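Lernent Home Help > Cleaning > Cloths and towels

Yellow microfibre cloths leave fluff on a black table and do not fold flat any more

Posted by Tetteh43
October 2, 2018

Hello to all. I have a problem with microfibre cloths and I hope somebody here has more experience than me.

In our workroom we have a table with a black top. It is a very nice table but it shows everything: dust, finger marks, and every small thread. In spring I bought one pack of yellow microfibre cloths, 40 pieces, without any famous name on it. At first they were very good. I wiped the table dry in the morning and it stayed clean until the evening.

Since some weeks there are two troubles. The first one is that the cloth leaves small yellow hairs behind it. On a white table I would maybe never notice, but on the black one I see them from the door. The second one is that the cloths feel stiff at the edges, and when I fold them in four the corners do not meet. One side became a little shorter than the other, so the pile in the drawer leans and falls down.

I wash them in the machine at 60 degrees together with the kitchen towels (these are cotton), with normal powder and a bit of softener for the smell. Then they go in the dryer with everything else.

My questions are these. Can I still save the cloths, or are they finished? Is it the washing or is it the quality? And how do you fold a square cloth when it is not really a square any more?

Thank you in advance, and sorry for my long message.

rultitz_home
Reply with the most thanks (3)

I had the same trouble with the same colour of cloth, so I will try to answer in order.

The washing is the reason for the hairs, I am nearly sure of it. Microfibre takes hold of everything, and this includes the fluff which comes out of cotton towels. When you wash them together, the cloth collects the fluff and afterwards gives it to your table. You wrote that the hairs are yellow, so a part of it is from the cloth itself, and there I would blame the dryer. Heat is bad for these fibres. They become hard at the ends and then they break.

The softener is also not good. It puts a thin layer on the fibres and the cloth pushes the water in front of it and does not drink it.

What I would do with your pack:

Wash the cloths alone, 40 degrees, liquid soap and only a small quantity of it, no softener.
Run them a second time with no soap at all.
Shake each one outside, strongly.
Dry them on a line or over the back of a chair.

After two or three washes like this mine became soft again, except a few which had been in the dryer too often. Those I keep for shoes and for the bicycle.

For the folding, I do it on a dark table on purpose, because a yellow edge on black is very easy to see and you notice at once when it is crooked. Lay the cloth out first and smooth it from the middle to the outside with the flat hand. Then take hold near the edge and begin the fold from there.

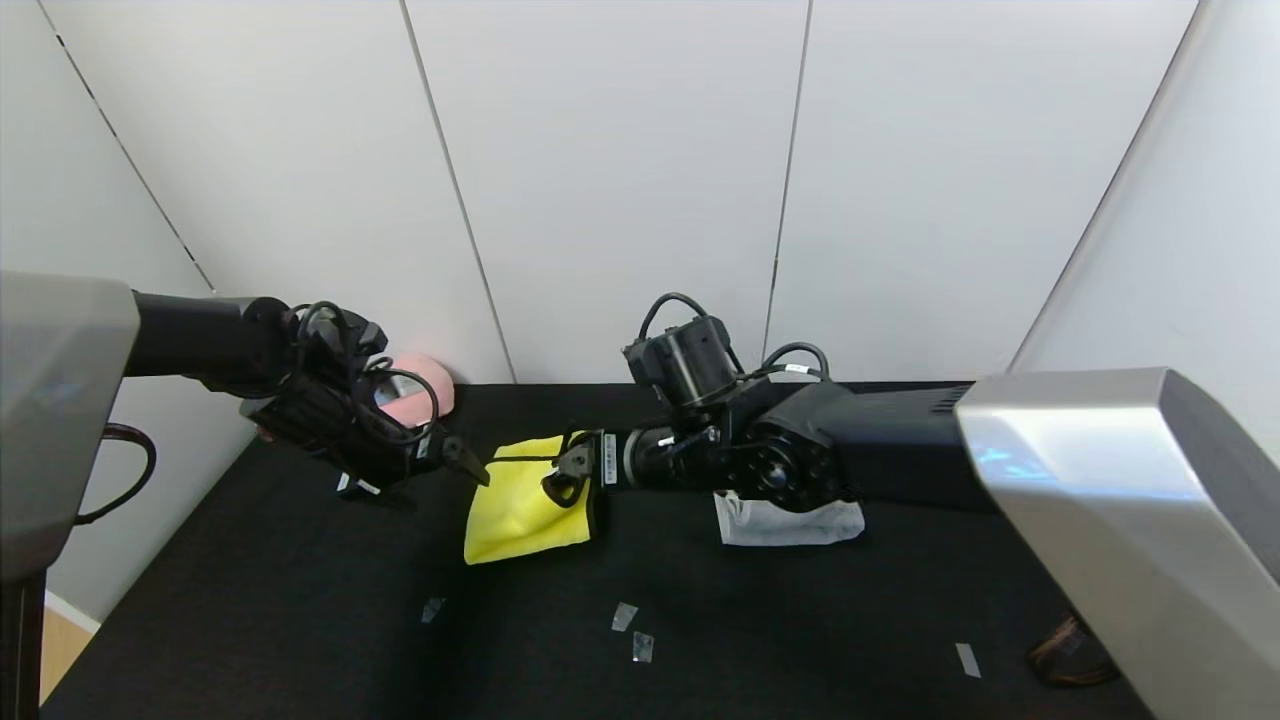
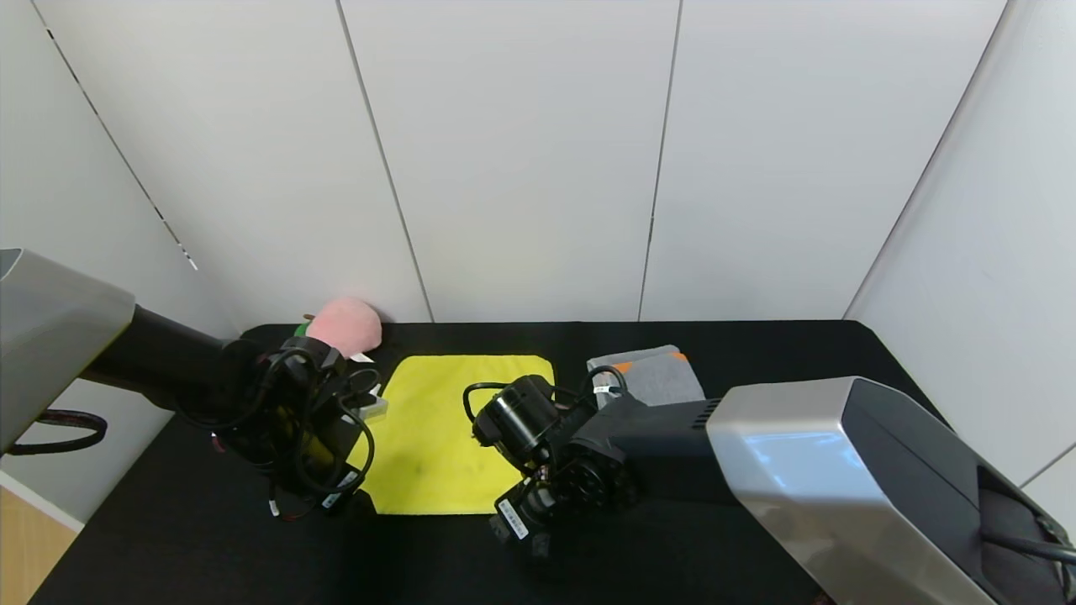 Yellow microfibre cloth on a black table. Photos: Triline

If the cloth has a short side and a long side, do not try to bring corner to corner. Bring the edge to the middle line from one side, then from the other side, like a letter for an envelope. The difference is then hidden inside and the outside looks straight. After that fold once more across. In the drawer I stand them up and do not lay them in a pile, so nothing can fall.

About the quality I can say less. I had cheap ones which were good and expensive ones which were bad. Look at the border. With a sewn border the cloth keeps its form better, but the thread can become shorter than the cloth in hot water and then you get waves. With a border which is only cut there are no waves, but it can lose hairs in the beginning. Wash them one time before the first use.

user1342

just throw away and buy new ones, they cost nothing. I dont fold them, they go in a bucket

Tetteh43

Thank you both for the answers. I did not know that the softener makes this, I always thought more softener is more soft.

Yesterday I washed half of the cloths alone at 40 and hung them on the line. The hairs on the table are less, but I still find a few near the edge where I finish wiping. I will repeat it without soap, as you wrote. The fold like a letter works well, also with the most crooked one.

One more small thing, if somebody knows: can I wash the yellow ones together with the grey microfibre towels, or will the yellow give its colour? The paper from the pack is lost and I cannot check.

rultitz_home

Wash them apart for the first times. Put one yellow cloth in a bowl with warm water and leave it for one hour. If the water stays clear you can put them with the grey ones.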